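Print queue prints everything in magenta – Kelitz office, upstairs
2 min read

Status: open, again
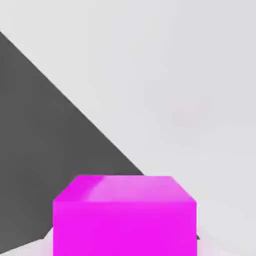
Reported at 9:10 am. Every colour job sent through the Gruvau queue comes out with a strong magenta cast. Invoices, the leave calendar, a birthday card. Black and white is fine, which the accounts team considers a solution and marketing does not.

9:40 am – Ran the nozzle check. All four colours present and correct. The printer is very pleased with itself.

10:15 am – Replaced the cyan cartridge anyway. The old one read 36 per cent. No change, apart from the stationery budget.

11:05 am – Printed the same file from a USB stick. Colours normal. So it's the driver or the server, and I have apologised to the cartridge.

11:30 am – Found the queue using a profile named Fustia_final_2, with magenta set to 100 and cyan to 31. Last edited in May. No one remembers May.

1:20 pm – Restored the default profile and restarted the spooler. Lost 75 queued jobs, most of them the same leave calendar.

2:00 pm – Test page good. Closed ticket.

2:25 pm – Reopened. The Kwok label printer, which only does black, is now offline.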